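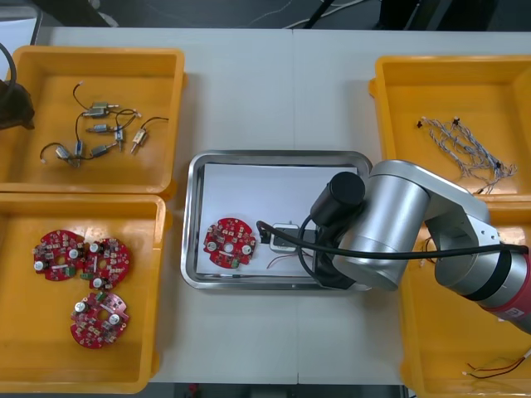 Uriel Palacios wrote in after the last page to say his kitting crew had the arm three weeks and were slower than before it came, and what did we do differently. Fair question. Short version – we changed the jobs first and the program second. Long version is this page.

Written for leads and line people. Not for integrators, they have their own manuals. I'm typing this between shifts so expect some mess.

What we mean by kitting

Parts go from bins into a tray, tray goes down the line to assembly. At Stovel that used to be six people at three benches, all hand picking. Now one bench has the arms and the rest is by hand. Same people. Different day.

Before you touch anything

Get the pickers in the room. The ones who do it now, both shifts. Ask what goes wrong with each part. Wires snag. Boards stick together. Motors come in with leads knotted up. Write it down in their words. We skipped this at the Arwood building and paid for it for two months.

Also tell them straight what happens to their hours. If you don't know yet, say you don't know yet and say when you will. People fill in the blanks on their own and it's always worse.

Step 1. Lay out the bench

One kind of part to a bin. No mixing, not even at end of shift when there's just a few left over.

Tray in the middle, bins on both sides. Shallow bins, bright color. Ours are yellow on a white table, tray is steel with a sheet of white paper in the bottom. The paper matters – bare steel throws glare and people squint at it as much as the system does. Change the paper when it curls.

Mark bin corners on the table with thin tape. A bin that gets bumped two inches is a bad morning.

Step 2. Load the bins

This is the part that became a real job. We call it the loader. Used to be whoever was free, and that was the whole problem.

Motors: spread them out. They can lie any direction but don't stack them. Pull the leads apart first. Looped is ok, knotted is not.

Round boards: hold by the edge. A little overlap is tolerable, a pile is not. Fewer boards, more often.

Harnesses: lay them the same direction, connectors at the ends where you can get to them. Don't drop in a whole bundle with the tie still on.

Loose leads: the worst one. Thin wire grabs everything. Small handfuls.

Don't load while the arm is moving. Hit pause, wait for the light, reach in. Yes every time. Yes even if it's "on the other side".

Step 3. Run slow the first week

Set the speed low and leave it. Somebody will want to turn it up on the second day. No.

Our first full week was 372 trays by hand and robot together. By hand alone we'd been doing more than that. Management was not thrilled. But the pickers got to watch it fail slowly, and they learned which fails were the bin and which were the grip. You can't see that at full speed.

Keep a paper log by the bench. Time, part, what happened. Three columns, that's it. We tried a tablet form with eleven fields and got blank forms.

Step 4. Split the roles

Where Uriel's crew got stuck I think. They had everybody doing a bit of everything. What works here:

Loader. Fills bins, untangles leads, swaps trays. Busy hands.

Checker. Looks at every finished tray before it moves. Pulls bad ones. Checker can stop the bench without asking anyone, put that in writing.

Bench lead. Clears jams, keeps the log, calls maintenence. One per shift.

Rotate loader and checker every two hours. We started at four and checkers were missing things by hour three. Looking is harder than picking. The old job you could chat and your hands just went – now you're staring at trays and it's quieter and some people hate that. Two of ours asked to go back to the manual benches and we let them. Should of offered it sooner.

Step 5. Fix the pay question

Old rate had a piece bonus. Trays per person. Makes no sense once the arm is in it, the loader looks like zero and the checker looks like a brake.

We moved the bonus to good trays per bench per shift, split even. Target is 300. Took some arguing. Do this BEFORE go-live, not after the first short paycheck.

Bench leads got a step up in grade. Clearing jams and reading fault codes is more skill than the old job and should be paid like it.

Step 6. Speed up, a little at a time

One notch, one full week, look at the log. If rejects go up, go back down and stay there. We logged 82 rejects the week we jumped two notches. Nearly all wire snags. Went back one and it settled.

Best week so far is 1,085 good trays, and that was with the loader spreading leads by hand the whole time. Take the loader off and it drops by lunch. We tried it, so you don't need to.

Stuff that comes up

Arm keeps missing the same part. Look at the bin first. Too full, too empty or moved off the tape.

Wires hang off the tray rim. Checker tucks them in, logs it. If it's more than a couple a shift, the drop point needs to be moved over. Call Shehata, they did our setup, or whoever did yours.

Cable on the arm rubbing. Stop and call. Don't tape it yourself.

Kornutis shift asks why they still have hand benches. Short runs. Anything under a day's work is quicker by hand, and you want people who still know how.

Sore necks. Real thing with checkers. Raise the check table and get a stool with a back. We got four complaints in March and none after the stools came in.

Training takes two shifts for loader, three for checker, bench lead is more like three weeks with someone next to them. Don't shave the last one.

Uriel – start with Step 4, then 2. Leave the program alone till those are sorted. Send me your log sheet when you've got a week of it and I'll mark it up.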